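Recipe testers wanted at Firnwood (home kitchens, paid)

We publish recipes for weeknight cooking, and we have stopped believing our own prep times. "Ready in 20 minutes" usually means someone else peeled the carrots. So we want people with ordinary stoves and dull knives to cook our food and tell us where it goes wrong.

The next round is on soups and stews and runs through November. There are 13 places. Each tester gets 2 recipes a week, cooks them exactly as written, and fills out a short form the same evening. Pay is $100 a week, and we refund groceries against receipts.

You should cook dinner at least four nights a week already. Culinary school is fine but won't move you up the list. Neither will a large following. Please don't apply if you tend to swap ingredients on the fly and then review the dish you made instead. We have had plenty of that.

What we need back: the real time from opening the fridge to sitting down, any step you had to read twice, how salty it was, and whether you'd make it again if we weren't paying. "Delicious!" is no use to us. If the Oltuvico bean stew tastes like wet cardboard, write that.

Several recipes claim to be one-pot. We have our doubts, so list every dish you washed.

To apply, send a few lines on the last recipe that let you down and what you think was wrong with it. Mention allergies and whether your stove is gas, electric or induction. No résumé, no food photos. Write to the Firnwood test desk through the contact page and put "soup round" in the subject line.

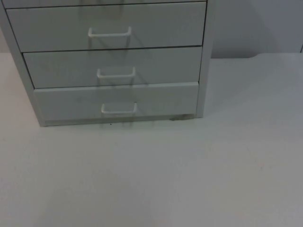 Applications are read in the order they come in, and we reply to all of them, including the ones we turn down. If you tested for us before, you still need to apply again.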